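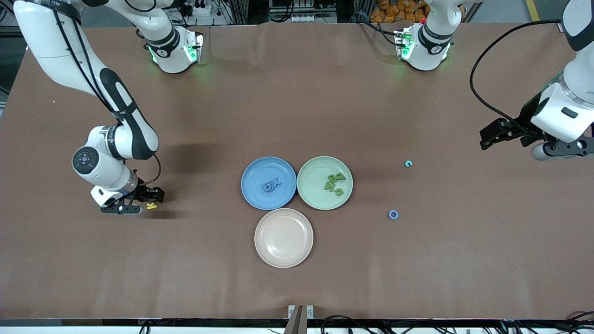
Home | News | Research | Facilities | Purchasing | Contact

Urquhart Institute Approves Equipment Plan for Second Manipulation Cell

The Urquhart Institute has approved a purchasing plan that will add a second two-arm robot cell to its manipulation laboratory and set aside money for the upkeep of the existing one. The plan was adopted in January and takes effect with the new budget year.

The decision follows a review of laboratory use by the Office of Equipment Planning. According to the review, the existing cell was booked for 1,356 hours over the period studied, and 278 requests for bench time could not be met in the week for which they were made. Research groups reported that sorting and placement studies in particular had been postponed or shortened.

"The request before us was for a second cell, and the figures supported it," said Gifty Issahaku, director of equipment planning. "What we asked the laboratory to add was a full account of what the cell would need after delivery. Grippers, cables, table coverings and replacement fingers had been paid for out of whatever account was open at the time."

Under the plan, each cell will have its own maintenance line. The line covers wear parts, calibration and the small objects used in handling studies, among them the foam letters and round plates with which the laboratory carries out its color-sorting work. Letters are to be ordered in sets, and the laboratory will keep 20 sets in stock. Soft foam compresses with repeated gripping, and worn letters will be withdrawn at the start of each study so that results from the two cells can be compared.

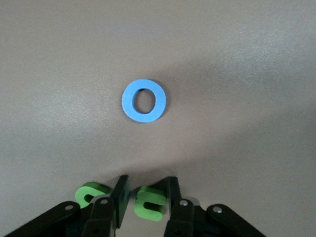

Effie Dow
Staff Writer, Institute News

The specification for the second cell was prepared by Zane Pētersons, laboratory manager, and calls for two arms on a shared table, parallel-jaw grippers and a camera at each wrist in addition to a fixed camera over the work area. Mr. Pētersons told the review that close views at the gripper had become a standard requirement. Small flat pieces lying near one another are hard to tell apart from a distance, and groups have asked to see the space between the fingers and the table surface next to them.

Three suppliers were invited to submit prices. Urner and Nustari returned complete offers, and Plallow offered arms and grippers without installation. The offers were scored on purchase price, delivery time, the cost of spare parts over five years and the hours of training included. The institute expects to name the supplier once references have been checked.

The plan separates the purchase into two stages. The first covers the arms, base units, table and safety equipment. The second, to be released after acceptance testing, covers additional grippers and computing. Fotini Deligiannis, who oversees research accounts, said the arrangement would allow the institute to hold part of the payment until the cell had completed its agreed trials.

Acceptance testing will consist of 2000 pick-and-place cycles using the laboratory's own materials. The cycles will include loose letters, letters partly covering one another, and pieces standing on edge. Suppliers had proposed tests with rigid blocks. The laboratory declined these on the ground that blocks do not reflect its daily work.

Existing users will see some changes before the new cell arrives. Power and network connections behind the present table are to be rerouted to make room for a second bench, and bench time will be limited to mornings while electrical work is under way. Groups holding afternoon bookings will be contacted by the laboratory office and offered other times. No study already in progress will be moved without the agreement of its lead researcher.

The plan also changes how bench time is charged. Groups have until now paid a flat fee per project, whatever the number of hours used. From the new budget year the fee will be based on hours booked, with a lower rate for student projects. Euan Chisholm, who represented the research groups in the review, asked that the new rates be published before proposals are due so that groups can include them in their own budgets. The Office of Equipment Planning has agreed to do so.

Mr. Chisholm also raised the matter of storage. Spare parts and packaged supplies are at present kept in the laboratory itself, and the review recommends a locked cabinet outside the work area, with a sign-out sheet held by the laboratory manager. The cost of the cabinet is included in the first stage.

A request for a third cell was not considered. Ms. Issahaku said the office would look at booking records again after the second cell has been in service for one full year. Groups that expect to need regular time on either cell are asked to send an estimate of hours to the laboratory office before the end of March.

Contact the News Office | Copyright Urquhart Institute. All rights reserved. | Back to top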